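On Keeping Household Equipment in Service

8/8/02

Reading time: 3 minutes
Print this post | E-mail this post

It has been the practice of this writer, over a number of years, to set down in October the condition of the principal items in the house and to decide which are to be kept, which are to be mended and which are to go. The exercise has been brought forward on this occasion owing to a change of address. The present notes are offered to readers who may be making similar arrangements.

The general rule adopted is that an item should be kept while it can be opened, cleaned and put back together with ordinary tools. A kettle that is sealed at the factory does not meet the rule. A sewing machine with its screws in plain sight does. The rule was first suggested to me by Mrs Benedicta Ansah, formerly of the evening institute at Flindholm, whose classes in household repair ran for 23 years and were attended by more than one member of my family.

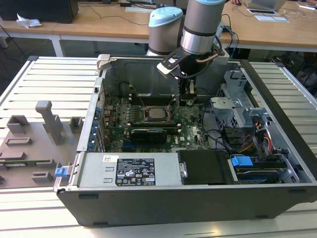 It follows that the first question to be put to any seller concerns the supply of parts. I have written to several firms on this point in the past year. The replies were courteous, but few of them gave a period for which parts would be held. Where no period is given, I now assume there is none and buy elsewhere.

Second-hand goods deserve separate mention. An older article has often been repaired once already, and the quality of that repair can be inspected before purchase. Look for screws of matching size. Look for tape where there ought to be a clip. My ironing press was bought from Mr Kwesi Darko for £46 on this basis and has required two new springs and one cover. The cover was a poor fit and had to be taken in at the corners.

A record should be kept for each article. Mine is a plain exercise book, ruled by hand, with the date of purchase, the price, the name of the seller and a line for each repair. Receipts are pinned to the facing page. Guarantees are kept apart, in an envelope, as they tend to be wanted in a hurry. 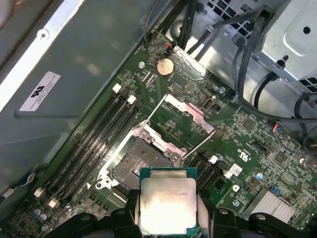 Filed under: HOUSE AND HOME

Readers have asked whether the same approach can be applied to items in daily use by children. In my view it can, subject to proper supervision. My niece, Bernice Gyamfi, was given charge of the torches and the door bell at an early age and has kept her own page in the book. Mains equipment was reserved to adults and remains so.

On the matter of storage, spare parts should be kept in one place and labelled in full. Abbreviations are to be avoided. I have in my possession a tin marked "W. 3 L." and am unable to state what it contains. Screws removed during a repair should be placed in a saucer in the order of removal and returned in the reverse order.

Consideration must lastly be given to disposal. An article that fails the rule should be offered first to neighbours, with its faults stated in writing, and only then taken to the council tip. Leads and plugs in sound condition may be kept. 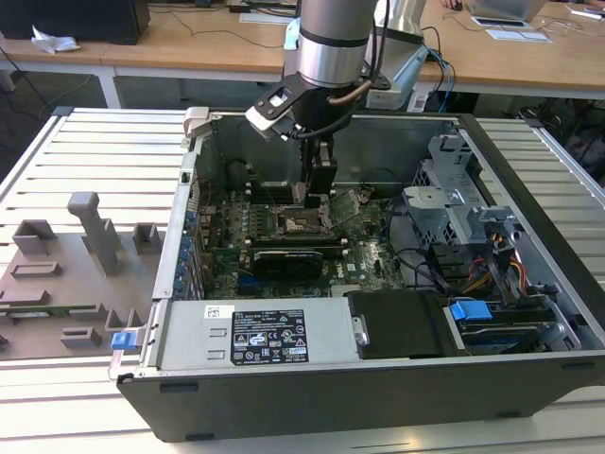 Arrangements for the coming year

The book will be continued in a new volume. The washing machine is to be looked at before winter, the door seal having hardened. The wireless in the kitchen will be passed to Mr Abdul-Rahman Tsikata, who has asked for it. Correspondence on the care of felt, promised in an earlier post, is held over until the boxes have been unpacked.

Comments (2) | Shares (3)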